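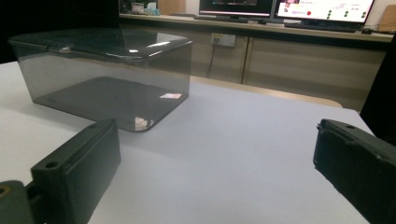
About Clokanell

Hello, and thank you for stopping by! Clokanell is a small evening and weekend school for people who want to learn bookbinding, paper repair and a bit of letterpress printing, and we have been at it long enough now that some of our first pupils teach on the Saturday course.

It all began in Augustina Lamptey's front room. She had spent years mending hymn books and family Bibles for anyone who asked, and one November a neighbour wanted to know whether she might show her how to sew a section back in. Two friends came along as well, then a cousin, and by the spring there were people sitting on the stairs with their needles and thread (the good chairs having gone to those with bad backs). Something had to give, and in the end it was the front room.

Where we are now

We rent the upper floor of the old Diretti building, over the piano shop, so you may well hear somebody trying out a waltz while you are waiting for your glue to set. There are 522 steps from the bus stop to our door, according to a pupil who walked it every week for a whole year, and the last 20 or so of those are our own staircase. If stairs are hard for you, please ring us first and we'll meet you at the goods lift round the back.

The printing press lives in the room at the far end. It came to us from Ebenezer Agbeko, who ran a jobbing printer's called Clornus until he retired and then found that he missed the noise. He now takes the Thursday evening class, and he'll happily stay on afterwards to talk about ink for as long as you let him.

What we teach

Most people start with the Beginners' Ten Weeks. You will make a pamphlet, a flat-backed notebook and a proper case-bound book with a cloth spine, and you can bring your own paper if there's something you have been saving. After that you might go on to leather, or to repairs, or simply come to the open bench on Sundays and get on with whatever you like.

We lend out all the tools. Thread, board and paste are part of the fee, and we only ask you to pay extra for leather, gold leaf and the marbled papers from Brynjólfsdóttir, which are lovely and rather dear.

Our mending shelf

Alongside the classes we take in tired books from local schools and reading rooms. Last year our repair pupils put 1664 of them back into use, mostly picture books with their spines gone, and we were very proud of every one!

Coming to see us

The next open afternoon is on Sun 14 January, from two until five. There'll be tea, the press will be running, and you can have a go at folding and sewing a little notebook to take home. Children are very welcome if they bring a grown-up with them.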